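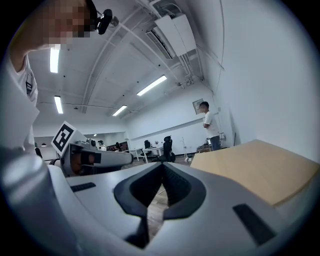 Brown wooden flooring, seen through the narrow gap.

Tasow Guesthouse – minutes of the owners' and staff meeting, 28 February 2026

Present: Yuk-lan Lu (chair), Ngan-ling Wei (minutes), the front desk team, two persons from housekeeping. Apologies were received from the Skurneck laundry service.

1. Previous minutes
Accepted with one correction. The deposit for group bookings is 244, and it was written wrongly as 344.

2. Room rates for July
Yuk-lan proposed to keep the double room at the same price as last summer and to raise only the family room. The front desk asked if breakfast stays included. It stays included for all rooms. Agreed.

3. Booking site
The Warkik listing still shows the old check-in time. Guests arrive at noon and their rooms are not ready – this gave us three complaints. Ngan-ling will write to Warkik again and ask for a written answer.

4. Breakfast room
The quote from Tse for the new coffee machine is 1336, with delivery. The limit for this year's kitchen purchases is 2000, so the toaster can also be replaced. Agreed to order both.

5. Linen
Housekeeping reported that the towels come back late from Skurneck. The last invoice was 412 and it will be paid after the missing bath mats are returned.

6. Other matters
The parking sign is to be moved closer to the gate. Late arrivals will receive the door code by text message, also when they booked by phone.

Next meeting: the date will be sent by e-mail.

Minutes taken by Ngan-ling Wei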